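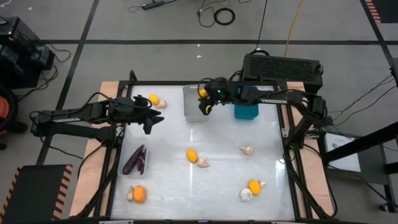

April 17, 2018

Sorting day for the kitchen bits, and I'm rather fond of it already. Lemons, plus the small beige things (garlic or ginger, depending on who you ask — from any distance I can't tell them apart and neither can Dezső). The clear bin goes at the back and the teal box beside it. I like them there, leaves the white top free for spreading everything out, though the shine towards the right-hand side gets on my nerves by mid-afternoon!

Went with loose spacing today. Last time I had everything in a heap and spent ages untangling my own notes. One lemon with a beige bit snug up against it is plenty tricky (try saying where one ends and the other starts when you're squinting).

Nelly wants the produce weighed before it goes back to the fridge. The Dredlow scales read 380 g for the first lot, lemons and beige bits together, which I've put on the Karimi sheet. Row 5, under her entry.

To do:

- fresh garlic, the old lot is sprouting
- ask Dezső where the spare lid for the clear bin went
- wipe the white top, lemon juice goes sticky overnight
- label the teal box — pencil rubs off, use the marker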